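Workshop notebook, November
Control cabinet, test bay

Started at 8:30. Kettle on, bay swept, bench wiped down. The plan for today was to go over the cabinet from the front, sort out the labels, and write down what each thing on the doors is for before the Kerkberg job takes everyone away. I have been putting this off since the summer and so has everybody else.

What we had to go on: the drawing set from Vodberg, which is the second issue and doesn't match the doors, and a page of pencil notes Telmo Cabello made when the cabinet came over from the Ellwood site. The pencil notes are better. I copied them into the back of this book (last two pages) in case the loose sheet goes missing again.

Drawings versus doors

The Vodberg front view has the left door with the lamps in one row along the top, and that much is right. It puts the meter on the right door. Wrong, it is on the left, under the lamps. It also leaves out the round white pilot lamp beside the meter altogether. Marked both in red on our copy. I want to send the corrections back but there's no contact name on the title block, only a general office address. Asked Telmo if he still has the name of the man at Ellwood. He thinks so, at home.

The terminal numbers inside I did not check today. Doors stay shut until the isolator upstream has its own lock. Gunadura quoted for a lockable one and a spare key set, delivery in the second half of the month. If it slips past that I'll borrow the one from the compressor feed, which is the same size.

Labels

The plates under the lamps are very small and in Chinese, and none of us on this side of the shop reads it. Telmo has a translation list from the original paperwork but it goes by item number and the numbers aren't on the plates. So for now we go by position and color, left to right: amber, green, red. Printed strips to go on the door below each plate, not over it. I don't want the originals covered in case someone does need to read them later.

First batch of strips came out too wide. The label printer had been left on the cable marker setting. Reset it, ran them again in the smaller type, and they fit. Black on white. The tape we have left is the outdoor kind, and it takes a good hard rub with a cloth to stick on a painted door. Wipe with alcohol first and let it dry. One strip went on crooked and I have left it.

Left door with supply on

Telmo switched on at 10:40 from upstream and I stayed at the front with the book. All three top lamps lit, and the white pilot too. The meter came up with three readings in a stack, all close to 225, and zeros along the bottom line. Top two the same at 225.4, the bottom one a shade lower at 225.2. I'm happy with that balance. Telmo says it was more uneven at Ellwood but he had no figures for it, so that's only his memory.

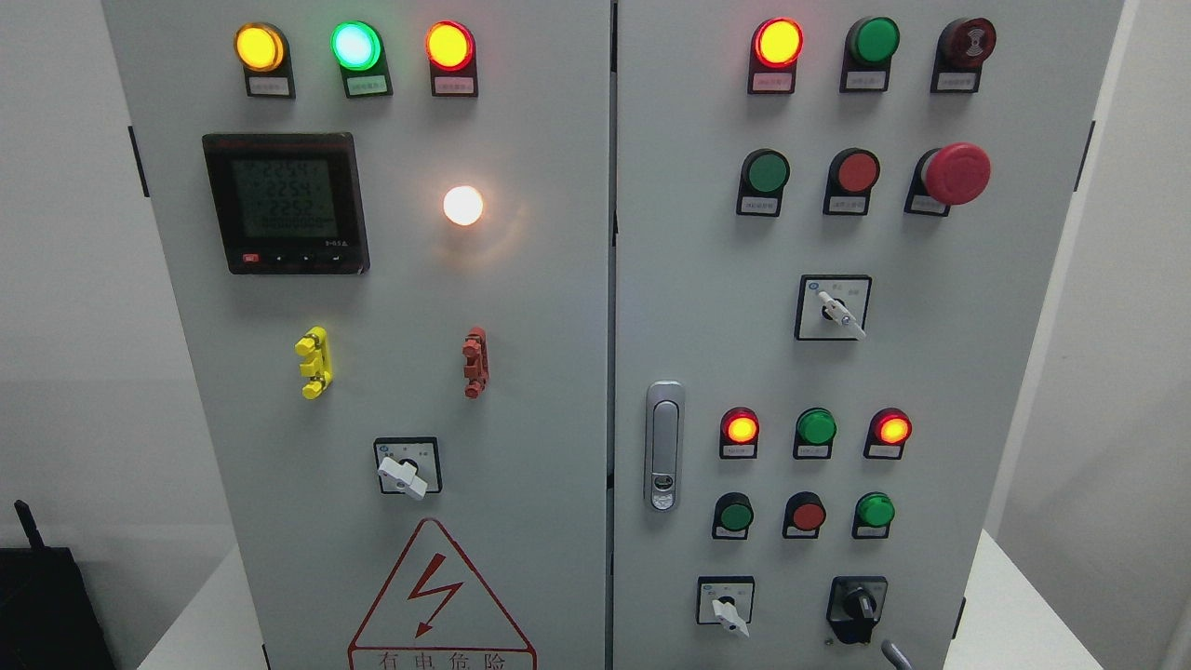

Selector switch

White lever on the left door, below the yellow and the red fittings. I had it pointing diagonally down to the right this morning. The pencil notes give that position a question mark. We agreed not to turn it under supply until the wiring behind it has been traced, and I have put it on the list for the day the doors are open. Until then please leave it alone, that includes anyone dusting.

The warning triangle at the bottom of the same door can stay as it is. I'd like one in English next to it. There are 50 on a roll in stores, left over from the pump panels, and they're the right sort. Need to check they aren't the ones where the glue failed.

Talk with Telmo over coffee

He would rather move the whole cabinet nearer the door so that the supply cable doesn't have to go behind the bench. I would rather not. It took four of us to get it where it is, and the floor by the door is out of level - you can feel it with a loaded trolley. We left it that the cabinet stays and the bench shifts along the wall if the cable gets in the way. He measured the spare cable and there are 37 feet, enough for either.

He also wants a log sheet kept by the cabinet with the meter readings at the start and end of each test. Fair enough. I've ruled one up: time, three voltages, initials, remarks. It goes on the clipboard that used to hold the forklift checks. Today's readings are the first line.

Small things

The dark hinge up on the left door squeaked the last time we had it open. Drop of oil when we open up again, and look at the one on the right-hand door as well.

Stores are nearly out of the small cable ties. Ordered 400 with the Gunadura parts so that they come in the same delivery.

The alcohol wipes live in the second drawer of the bench now, not in the first aid box.

Still open

- Lockable isolator, waiting on Gunadura
- Trace the wiring behind the selector switch, doors open, supply locked off
- Match Telmo's translation list to the lamp plates
- English warning label, left door
- Name at Ellwood from Telmo
- Corrected front view to Vodberg
- Same exercise for the right door, strips and all

Supply off upstream at 11:25, tag on the handle with my initials. Bay free after lunch if anyone wants the bench.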